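Ticket: Drill hole collars plotting in the wrong place after import
Product: Plekolik
Site: Pevari exploration project
Status: Resolved

Opened by Han-gyeol Byun, Monday

Hello support, and thank you again for all the help with our license last month! I imported the collar table for Pevari this morning, 520 holes, and most of them look lovely, but 11 are sitting well off to the east of the property, out past the old tailings pond. The assays came in fine (3,722 rows, same as in my spreadsheet). I've closed the project and loaded it again twice, and the same holes wander off every time.

Reply from Seung-woo Na

Hi Han-gyeol, good to hear from you, and sorry your Monday started like this. Would you open the collar table and look at the grid column for the stray holes? My guess is they were surveyed by a different crew and still carry the old local mine grid, while everything else is in UTM. Please don't move anything by hand just yet.

Reply from Han-gyeol Byun

You were right, they're all from the Geminero drilling, which was done before we took over the ground. The grid column is blank for every one of them. I did find the survey report in a box in the core shed, and it has a rotation of 15 degrees and two control points. Is that enough to go on? 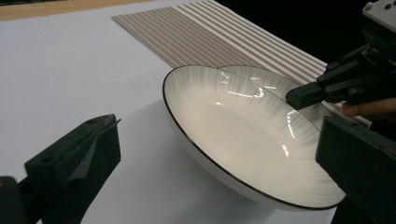 Reply from Seung-woo Na

That's plenty, and well done finding it! Go to Collars, then Transform, pick only the Geminero holes, and type in the rotation and both control points. Save it as a new table so your original stays put, and remember that the downhole azimuths need the same rotation, or your traces will lean the wrong way.

Reply from Han-gyeol Byun

All the collars now land on their drill pads, and the azimuths agree with the paper logs. Please go ahead and close this one, with my thanks.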